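4.2 Looking after the grippers between sessions

I'll say it up front: most of what I learned on this project has to do with pads and pivots. The learning side of the work is in Section 5, and you can skip ahead if that's what you came for. But if you plan to build or borrow a pair of hand-held grippers and send them out to people's homes, please read this part first, because I lost most of October to things that a small screwdriver could have prevented.

We ran two grippers as a pair, one for each hand, and logged 536 sessions with them. The mechanism is the same on both. Two outer arms swing, two inner arms follow, and the jaws stay close to parallel all the way through the stroke (close to, and I'll get back to that). All of it depends on the pivots. When they're snug, the jaws meet flat. When one works loose, the jaws meet at one corner first, and you won't feel it in your hand at all. You'll only find out later, when the opening width in the log stops matching what the camera saw.

So we made a routine out of it. Before each session the person holding the gripper closed it on nothing, opened it all the way, and did that again slowly. Then they closed it on a flat steel shim and tried to wiggle the shim side to side. If it rocked, the gripper went back in the case and came home to me. It takes two minutes, tops, and people did grumble, but they did it!

Small round things turned out to be the best test of whether a gripper had been set up right. A box is forgiving; it has flat sides and the pads find them. A spool of thread has hardly any contact area, and if the pads are even slightly out of line it rolls, or it turns its nose up, or it shoots out sideways and you spend the rest of the session looking under furniture. I started asking for thread spools in every home visit for just that reason. Figure 6 comes from the bedroom set, with a spool in one gripper and a little open carton in the other.
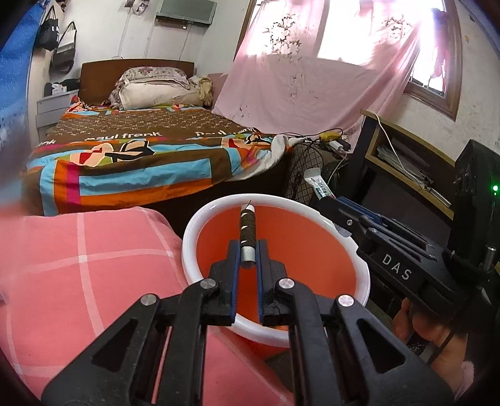 Figure 6. Spool held between the pads, over the bucket. Second gripper at right with a carton.

Kinnear, who read a draft of this section, wrote back that we were blaming the pivots for what was really a pad problem. On the Tetthorpe rig the pivots had never been touched, the message went, and the jaws still drifted out of line every few weeks, and fresh pads put them right every single time. Why not just change the pads on a schedule and leave the screws alone?

That's a fair point and it bugged me enough that I went back through the repair notes. We had 162 entries between the two grippers. Of those, 23 were pivots that needed tightening and nothing else: same pads before and after, shim rocked before, shim steady after. So the pivots do matter on our pair. But Kinnear was right that I'd been underrating the pads, and a good share of the other entries were pad trouble of one kind or another (lifting at the edge, lint, glue creeping out from behind, one that had gone shiny and slick). I've since changed the order of the checks. Pads come first now, and I only reach for the screwdriver if the shim still rocks with good pads on.

Changing a pad is easy and also easy to do badly. Ours are strips with a sticky back. My first few jobs I peeled off the old one, stuck the new one on top of whatever glue was left, and felt pretty pleased with myself. Those pads sat proud at one end and the jaws closed crooked from day one. What works is this. Peel slowly from the tip end. Roll the leftover glue off with your thumb, then wipe with alcohol and let it dry fully. Line up the new strip with the tip of the jaw and not the base, press it down, then close the gripper on the shim and leave it clamped overnight with a rubber band around the jaws. Do both sides at the same time, even if only one looks worn. A fresh pad facing an old one will pull a light object toward the softer side as it closes.

For the pivots, go gently. There's a point where the joint has no play and still swings under its own weight, and that's where you stop. A bit past it and the arm drags, and then people squeeze harder to get the jaws moving, and their grasps start to look jerky in the data. I used a drop of mild thread lock from Brondano on each screw after that and it held up well. I did try the strong kind once. Getting that screw back out cost me an afternoon and a screw head.

Lint deserves its own paragraph. Bedrooms are full of it. Blankets, curtains, rugs, clothes, it all sheds, and the pads pick it up like a strip of tape. A gripper that had been fine in a kitchen all morning would start dropping spools by three in the afternoon in a room with a lot of fabric. A damp cloth fixes it in seconds, so we put one in each case in a zip bag, and we asked people to wipe the pads whenever they switched from cloth items to hard ones. Loose thread is a special nuisance. A strand can wind itself around a pivot and sit there for days, and from the outside the joint just feels a little stiff. I pull mine out with tweezers.

One last thing is re-zeroing. After any pad change or pivot job, the closed position moves by a hair, and the width reading has to be set again. We do this with a short script in Zomance, our logging tool: close fully, hold, press the button, open fully, hold, press again. If you forget, every width in the next session is off by the same amount. I forgot twice. Both times the recordings could be saved by shifting the whole width track, but I had to work out the shift by hand from moments when the jaws were plainly shut, and I wouldn't wish that on anyone. The script now refuses to start a session if the repair log has a newer entry than the last zero.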